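Is a "round-up" savings app worth paying for, or am I kidding myself?

Asked by stadwood_saver in Budgeting & Saving
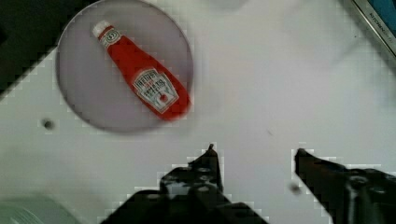

My credit union in Stadwood started pushing an app called Talpur that rounds every purchase up to the next dollar and moves the change into savings. It costs $5 a month after the free trial. The ad says you "won't even notice the money leaving." That's exactly what worries me – I'd like to notice.

I've had it for two months and it has put away $44. Take off the fees I'd be paying once the trial ends and that looks pretty thin. My goal is $400 for car repairs before winter. Groceries keep going up and I don't have a lot of slack. Does anybody stick with these things, or is it a gimmick?

3 replies

grinddale_ledger
Do the math before you get attached to it. Five dollars a month is $60 a year. On what you're putting in, the fee would eat close to a quarter of it, and I doubt the interest comes anywhere near making up for that. Check whether they pay any interest at all. Some of these outfits park your money in a plain account and keep what it earns.

What I'd do is set up an automatic transfer of $15 every payday into a separate savings account at the same credit union. If you're paid every two weeks, that gets you past $400 in just over a year. Too slow for your car, I know, so you'd have to go higher for a while. But the transfer should be free – ask, don't assume. And read the cancellation terms on the app before the trial runs out.

mintjar
i love mine!! never think about it. paid for christmas

Imex_refugee
I used a different one called Imex and quit. The trouble for me was overdrafts. It would pull the round-ups in one lump, usually the night before my paycheck landed, and one time the overdraft charge was more than everything it had saved that month. Support told me the timing was "optimized." Optimized for who?

Maybe Talpur handles that better, but I'd want it in writing. Also look at whether you're carrying a card balance. If you are, saving spare change while paying card interest doesn't make much sense to me.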